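Ticket 217 -- Wooden dish rack: plates leaning and touching
Status: open, waiting on customer 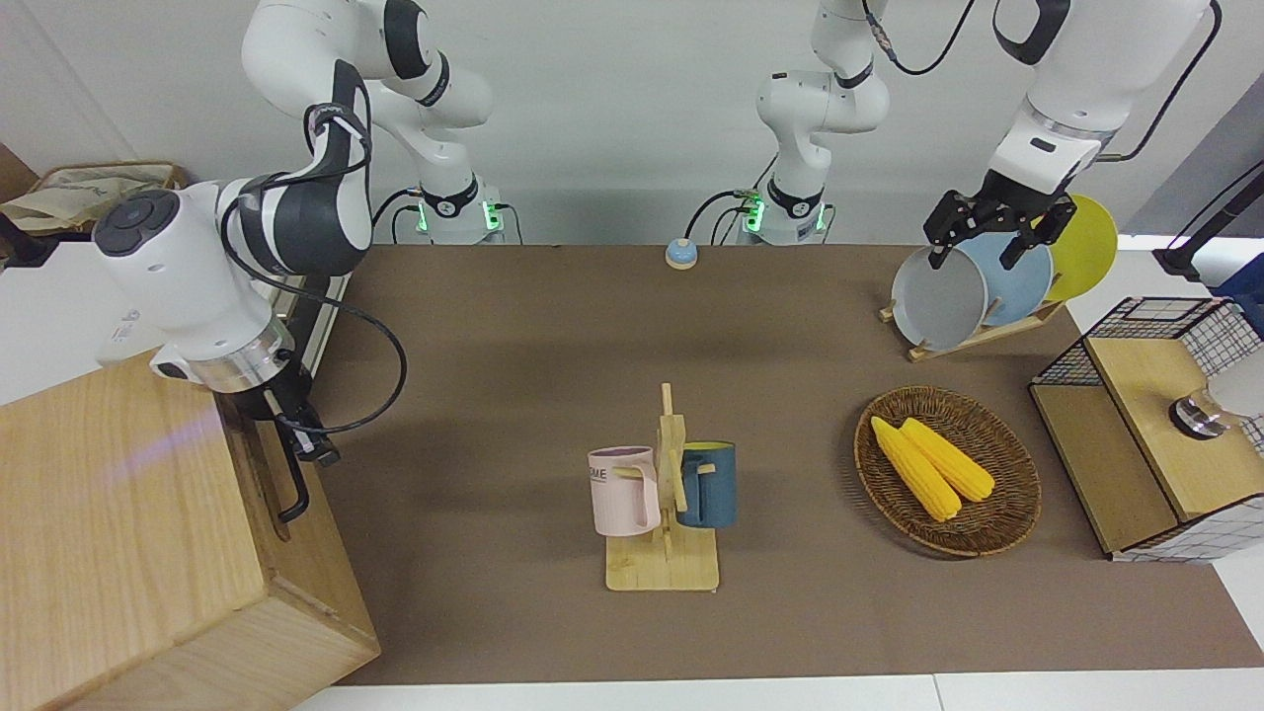

Thank you ever so much for getting back to us, and for going to the trouble of checking which rack you have. I know it's a nuisance to be asked for more details when all you wanted was somewhere sensible to put the plates! From what you say, yours is the low slanted one from the Losta range, and that helps a great deal, as the taller Ernell rack has a different fault altogether and I'd have sent you off down the wrong path.

So, to go back over what we have so far. Your plates stand up nicely on their own, but once there are three in a row the back one tips forward and ends up resting on the one in front. You've turned the rack round and it made no difference. You've also tried it on the kitchen worktop as well as on the table, so I think we can forget about the floor being uneven (it was my first guess, I'll admit).

My feeling now is that it's down to the order of the plates. A plate with a deeper rim, more like a shallow bowl, takes up a good deal more room than a flat one, and if it goes in the middle it pushes its neighbours about. Could you try putting the deepest one at the front, with the flatter ones behind it, and leave them like that overnight? We had a very similar ticket in January from a customer with Rivera plates, and that was all it needed.

If they still lean, please have a look underneath for me. There should be 2 small screws holding the crosspiece, and they do work loose after a while -- a quarter turn with an ordinary screwdriver is plenty. Do go gently, as the wood will split if it's forced, and then we really would be sending you a new one.

You also asked whether the mug tree ought to wobble when the pegs are full. A tiny bit, yes, but it shouldn't rock. Hang the heaviest mugs on the lowest pegs and see how you get on. I've kept that on this same ticket so you don't have to explain it all twice.

Update, Sun 13 June: customer has swapped the plates over, much better, still a slight lean at the back. Screws not checked yet. Ticket kept open for 10 days.

Skirkinow Kitchen Help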